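Melnyk's mother in the Plundier series: new actress from October?

asow_fan60
Good evening all. I read on the Trostham theatre page that the actress who plays the mother will leave the series in October. Is it confirmed? I have watched all 224 episodes and for me she is the heart of it.

wlapointe
It is confirmed. She returns to the stage, where she started. She studied drama and taught children for many years before television found her.
Wayne Lapointe

mirka_t
I am sorry to disagree, but I don't find it such a loss. In the last season she spoke every line in the same tone. Her scenes at the kitchen table with Melnyk were very long.
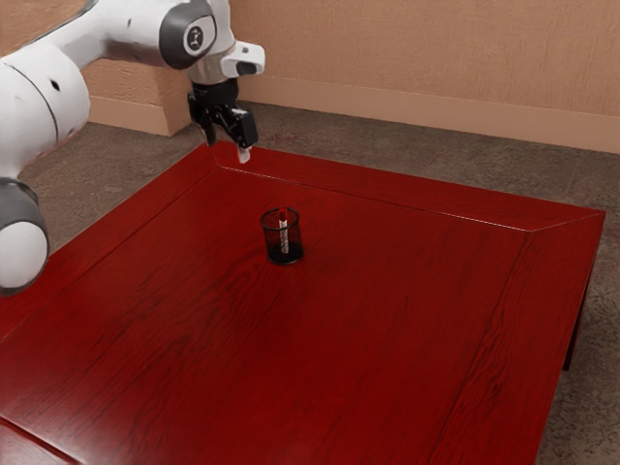
Reply 4
asow_fan60
Mirka, the same tone was the character! A widow who hides her feelings does not shout. Please watch the hospital episode again.

mirka_t
I have watched it two times. The son was good in it.

old_balcony
I saw her on stage in Asow, in a hall with 2,000 seats, and she did not need a microphone. So I would not say she has only one tone. The writers gave her little to do.

wlapointe
I agree with old_balcony about the writers. Tickets for her new play in Trostham are on sale from Saturday, at the box office only.

asow_fan60
Thank you Wayne, I will go. Does somebody know if the play is with subtitles? My husband does not follow the dialect so well.

old_balcony
On the first night no, later I think yes. Better to telephone them.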